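Tips for Recording Demos on a Two-Arm Bench (Without Losing Your Evening)

Posted 2025-08-11

A couple of readers asked me to write down how I keep my demo recording sessions from turning into a mess, so here goes. I've been teaching a pair of arms to fold and shuffle things around for most of the summer, and by the end of July I had 364 episodes I was happy to train on. I threw out plenty more than that. Most of what follows comes from the ones I threw out!

If you're just starting, don't worry too much about the model yet. Get the bench right first. You can swap the training code in an afternoon, but re-recording a folding task is a weekend (ask my spouse).

Pick one dull task and write down what "done" means

My first batch was useless and I didn't notice until I played it back. Sometimes I'd stopped when the fold was made, sometimes after I'd patted it flat, and sometimes I'd wandered off with the grippers and hit stop whenever I remembered. The policy learned all of that. It would fold, hover, think about life, and drift off to the left.

Now I have an index card with one sentence for the start and one for the finish. For folding mine says "edges together, both grippers open and clear." When I catch myself arguing with the card I change the card and start a new folder.

Shake up the start positions, but on a plan

You will think you're being random. You aren't. I put everything down in the same three spots for a whole evening and would have sworn I hadn't. Halina Jasińska, who got me into this in the first place, told me to write start positions on slips of paper and draw them out of a mug. It felt silly and it works great. Turn the thing, flip it over, start with it half folded, start with it bunched up a bit.

Same goes for anything you leave lying near the work. If the clutter never moves, the policy may use it as a landmark, and then one day you put your clutter somewhere else and the arms go completely lost. I move mine every 4 episodes, between takes, never during one.

Slow down more than feels natural

Your hands on the leader arms are quicker than you think. Fast demos look slick on playback, then the followers lag and the grip lands late. I hum something slow. Cengiz Canpolat uses a metronome app, which would drive me up the wall, but his recordings are smoother than mine so I can't say much.

Pauses are trickier. A short stop before a grip seems fine. A long stop while you scratch your nose teaches the thing to stop and scratch its nose. If you need to pause, scrap the take.

Soft stuff: come in from the edge

With anything floppy, the temptation is to push down from the top and pinch up a ridge. It'll work for you because you can see the ridge forming and adjust. The policy gets it maybe half the time. I've had better luck sliding one finger in at a corner or along an edge, closing, and then bringing in the second gripper once the first one has hold. Always the same hand first, too. I start left. If you switch hands from take to take, you need a whole lot more takes before it settles down.

Slick material is worse than fuzzy material, by the way, and anything shiny will throw a glare band right into a close-up camera. Move the lamp before you blame the grip.

Hard stuff: practice the approach by itself

For chunky objects like a tape dispenser I record a few takes where all I do is approach, touch and back off, saved in their own folder. They don't go in the main set. They're for me, so I know what a decent approach angle looks like from the wrist view before I spend an hour on the real task. Watch the loose end of the tape, too. It loves to stick to a finger and come along for the ride.

Look through every camera before the first take

My biggest time saver, hands down. The view from over the bench tells you where everything is, and it'll cheerfully hide what's going on underneath the grippers. The wrist views show the contact and hardly anything else. I check all of them with the arms in their working position, since a wrist view that looks wonderful at rest can be nothing but finger once the arm reaches out.

I like busy wallpaper on the enclosure walls, and I know plenty of people go plain. Cengiz's enclosure is plain white and we've argued about it more than once. My feeling is that real rooms have stuff on the walls, so the policy might as well get used to it. His feeling is that I'm making life hard for myself. We could both be right! 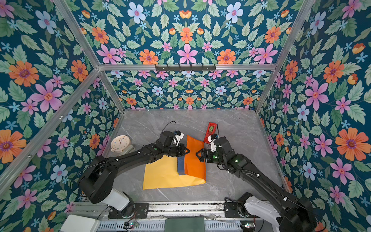
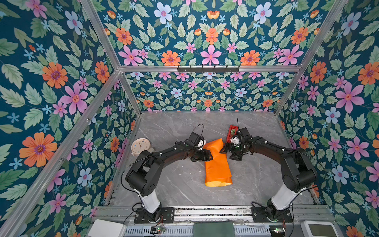 Left gripper on the corner, right one still waiting its turn.

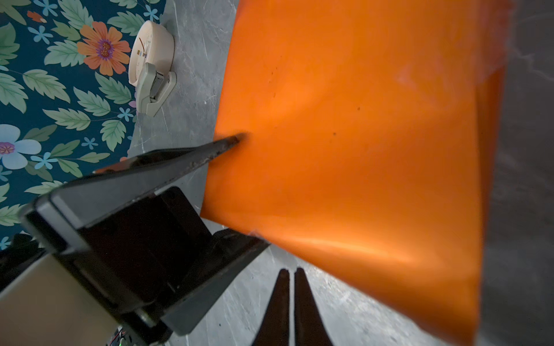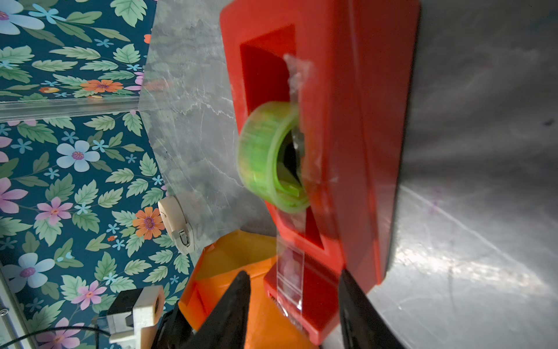
Naming and sorting, the boring part

Do it the same night. I go by task, then batch, then take number, and I put a one-word note on anything odd: "slip," "bump," "late," "glare." My folders are named Plodholm (folding) and Clidthorpe (moving things around) after two places in a bedtime story I make up for my kids, because "test_new_final" had stopped meaning anything.

Keep your failures in a separate place, and don't delete them for a while. A take where the grip slips and you recover cleanly can be worth keeping in the main set. A take where it slips and you flail is not. I watch every one at double speed and give it a yes or a no, and if I'm dithering it's a no.

Quick odds and ends

Tie down the wrist cables with some slack and run both arms through their full reach before you record anything.

Wipe the gripper fingers at the start of a session. Tape gunk and lint change the grip and you won't spot it on video.

Close the blinds. I lost 2 evenings of takes to a sunset.

Stop when you get sloppy. For me that's 3 bad takes in a row, and then I go make tea.

Copy everything to a second drive before you shut down. Yes, even if you're tired.

Next time I'll get into handing an object from one arm to the other, which I'm still pretty bad at. If you've got a trick for it, put it in the comments.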